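Makstead Publishes First Street-by-Street Map of Summer Heat and Flood Risk

Two-year study covers 73 neighborhoods and will guide tree planting, drainage work and cooling center locations

MAKSTEAD, 03/03/2018. The Makstead Office of Climate and Water today released a map that shows which parts of the city face the greatest risk from extreme heat and heavy rain. It is the first time the city has measured both risks at the level of individual streets.

The map covers all 73 neighborhoods inside the city limits. Each street segment has been given a score for heat and a separate score for surface flooding. The scores can be viewed at public library computers and at the planning counter in City Hall, and printed copies can be requested by mail.

Eighteen neighborhoods fall into the highest category for at least one of the two risks. Two of them, Lower Bunda and the Rail Yards, are in the highest category for both.

"People in Lower Bunda have been telling us for years that their blocks are hotter than the rest of the city and that the water comes up through the drains," said Urho Aaltonen, director of the Office of Climate and Water. "We now have measurements to go with what they told us, and we can put work crews and money where the numbers are worst."

How the map was made

Staff recorded air temperature at street level during August in both years of the study. Readings were taken before sunrise, in mid-afternoon and again after dark. The readings after dark turned out to be the most useful for ranking streets, as they show where pavement and brick hold on to heat through the night.

Flood scores are based on ground elevation, the size and age of storm drains, the share of each block that is paved, and calls to the city's public works line. Basement flooding caused by broken private pipes was left out.

The work was carried out by city staff together with Vullon, an engineering firm that also prepared the drainage survey for the Gündoğdu district. Vullon checked the city's elevation data against field surveys and corrected it in places where recent road work had changed the grade of the street.

What the map shows

The hottest streets are concentrated on the east side, between the rail line and the river. These blocks have wide roads, large parking lots and few mature trees. Streets near Gündoğdu Park stay cooler at night, including several that have the same type of housing and the same building density as the east side.

Flood risk follows a different pattern. The highest scores are along the path of Bunda Creek, which was put into an underground pipe when the area was first built up. During short, heavy storms the pipe fills and water backs up into the streets above it. Some streets on higher ground also scored poorly because leaves and grit collect in undersized drain inlets.

Elementary schools, nursing homes and public housing are marked on the map so that residents and agencies can see how the scores relate to the places where children and older people spend their days.

What happens next

The city will use the scores to set the order of work in three existing programs.

Street trees will be planted first on blocks in the highest heat category. Property owners will receive a notice before any planting and may ask for a different species from the approved list. The city will water new trees for their first two summers.

Storm drain inlets in Lower Bunda and the Rail Yards will be cleaned before the spring rains and placed on a more frequent inspection schedule. A separate study will look at whether a section of Bunda Creek can be returned to the surface. No decision has been made on that question, and any proposal would go through the normal public review.

Cooling centers will be moved closer to the neighborhoods that need them. In past summers most of the centers were downtown, and many residents had to change buses to reach one. The new list of locations will be posted before the start of the summer season.

"A cooling center does not help an older person who has to stand at a bus stop in the sun to get to it," Aaltonen said. "The list of sites has to start with where people live." 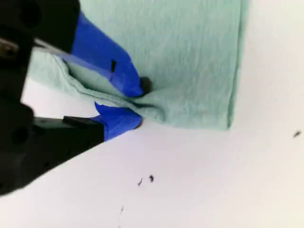 A gripper with blue tape on both fingers holds the corner of a mint-green cloth.

Public meetings

The Office of Climate and Water will present the map at open meetings in Lower Bunda, the Rail Yards and Gündoğdu. Staff will bring large printed sheets for each neighborhood, and residents are invited to mark places where water collects or where shade is missing. Comments will be compared with the data, and a revised map will be issued if scores need to be changed.

Interpreters will be available on request. Meeting times will be posted at branch libraries and printed on the back of the next city water bill.

Residents who cannot attend may send written comments to the office or leave them at any branch library. Comments should include a street name and the nearest cross street.

About the Office of Climate and Water

The Makstead Office of Climate and Water is responsible for storm drainage, street trees and the city's heat emergency plan. It works with the health, housing and public works departments and reports to the city council.

Media contact

Press Desk
Office of Climate and Water
City Hall, Makstead

Reporters may request the full data tables, the methods report and print-quality copies of the map from the press desk during regular business hours. Interviews with Urho Aaltonen can be arranged through the same desk.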